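Getting stuck lids, labels and gunk off jars. Quick ones, typing this up between loads of dishes.

Stuck lid first. Hot tap water over the metal for 20 seconds, upside down, dry it off, rubber glove, twist. If it's honey or jam round the threads give it a full minute. Still no? Slide the tip of a butter knife under the rim and lift till it clicks. Lid goes back on fine after, mostly. Don't bang it on the counter, I chipped a good pickle jar that way.

Paper labels. Fill the jar with hot water, lid on, then lay it in the sink in more hot water. Leave it. Longer than you think. The cheap ones slide off in one peice, the shiny ones need scoring with a fork first. Vrabec mustard jars are the best for this, label falls off on its own and the mouth is wide enough for a measuring cup.

Sticky stuff left behind — equal parts baking soda and cooking oil, smear it on, walk away. Wipe with a dry paper towel before you wash, otherwise you just spread the oil around. Peanut butter works too but then you smell like peanut butter.

Do it all at a table if you can. My back is much happier sitting down, sleeves pushed up, old towel under everything. Light-colored tabletop helps too, you can see the drips.
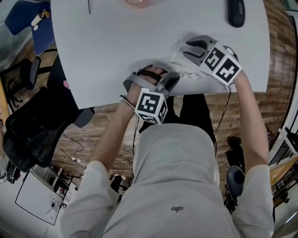

3 min read

Smells. Tomato sauce and pickles live in the lid, not the glass. Pull the lid off and leave it on a sunny windowsill for a day or two. Jar itself, spoon of baking soda, fill with warm water, overnight. Garlic is the worst. I gave up on one Burer salsa lid after a week and it's now for nails in the garage.

Cloudy glass. White vinegar, swish, let it sit, rinse. Add a bit of uncooked rice if the bottom is scummy and shake it hard. Bottle brush for the shoulders.

Rust spots inside a lid: toss it. Not worth it.

Storing them. Lids off, always, or they get musty. I had 58 jars at one point, which was silly. Now it's 18, one shelf, and when the shelf is full something goes in the recycling. Lids go in a shoebox sorted by width, just draw round each one on the box so you know where it lives.

Filling. Dry goods only in reused lids, they arent meant to seal for canning twice. Leave an inch at the top if it's going in the freezer, straight-sided jars only, the ones with shoulders crack. Cool the soup first!

Labels for the new stuff — masking tape and a marker. Peels off clean, costs nothing. Write the month on it. I have a March something in the freezer right now and no idea what it is, so write the name as well.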